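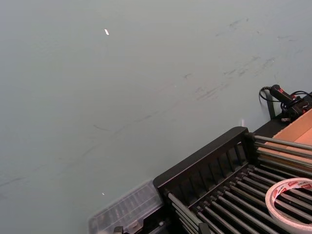 Preparing a Packing Station for the Student Robotics Practicum

Updated 2020-06-07

This guide sets out the procedure that student teams follow when preparing a packing station for the Prernar practicum. It applies to both sections of the course and replaces the version issued in January.

Before you start

Read the station sheet and confirm that your team has booked the bench in the Dendance log. Each booking lasts 68 minutes, including setup and clearing. Teams may not move a station to another bench.

Step 1. Place the rack

Set the roller rack at the angle given on the station sheet and press down on each corner. A rack that rocks will shift during a run. Keep the open work surface clear of hand tools and loose paper.

Step 2. Place the supplies

The tape roll lies flat on the rods, and the cardboard box stands beside the rack. The divided clear container goes in front of the rack's end. Cables must stay off the rods - check this again before every run.

Step 3. Record the starting layout

Save one wrist camera view before the arm moves and compare it with the reference view in the Najjar folder. Old scuff marks on the surface are useful for alignment, so please do not scrub them away between sessions. 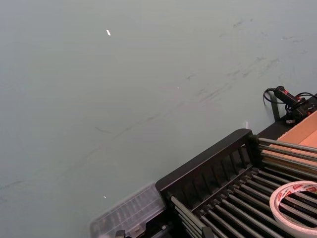

What should a team do if the rack shifts during a run?

Stop the arm, return the rack to its starting position, and save a new starting view. Log the interrupted run as incomplete and begin again under a new run number.

Step 4. Run the slow pass

Set the arm to 20 percent speed and complete one full pass with the gripper open. One student stays at the stop button throughout. If the path is clear, the team may continue at the speed listed for its task.

Step 5. Close the session

Park the arm, save the run log, and enter the final run number in the Dendance log. Completed logs are handed in at Room 205 before the next booking begins.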